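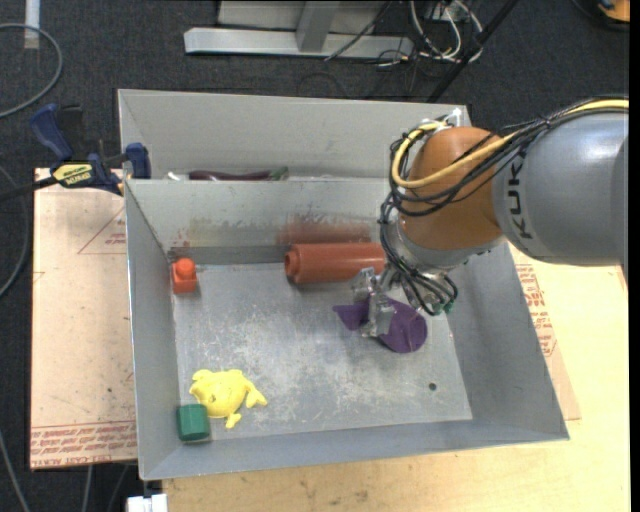 Clilbridge, January 3, 2020 – Plostance Foods will extend its school breakfast program to 18 more schools in the Kereck district when classes resume, the company said today. The program supplies oats, fruit and milk to school kitchens at no charge and has run in Clilbridge for 3 years.

With the new schools on board, the program will serve about 300 students each morning. Most of the added schools are small and lie well outside town, where bus rides can last more than 60 minutes and many children leave home before they have eaten.

"We kept hearing from principals up the valley who wanted to know when it would be their turn," said Toivo Savolainen, general manager of Plostance Foods. "The food was never the hard part. Getting milk up the Betancur road in winter was, and we now have a delivery run that can do it."

Deliveries will leave the Clilbridge warehouse twice a week. Dry goods will be dropped off in bulk at the start of each month, while milk and fruit will go out on the regular run. Schools without a fridge can borrow one from the company for as long as they take part.

Each school decides for itself how breakfast is served. Some set out bowls in the gym before the bell, and others hand out food in the classroom during the first lesson. Students do not need to sign up, and families are not asked about their income. Parents of children with allergies should speak to the school office, which will have a full ingredient list for every product supplied.

The menu stays much the same as in past years. Plain oats have replaced the honey cluster cereal, which had too much sugar under the district's food guidelines, and apples from local growers will be used while they are in storage. A dairy-free drink can be ordered on request.

Plostance Foods has committed to funding the larger program until the end of the school year. It will meet with the district in April to go over costs and decide on the following year.

Schools in the Kereck district that are not yet part of the program can ask to be added to the waiting list through the Plostance Foods office in Clilbridge.

Media contact:
Toivo Savolainen
General Manager, Plostance Foods
Clilbridge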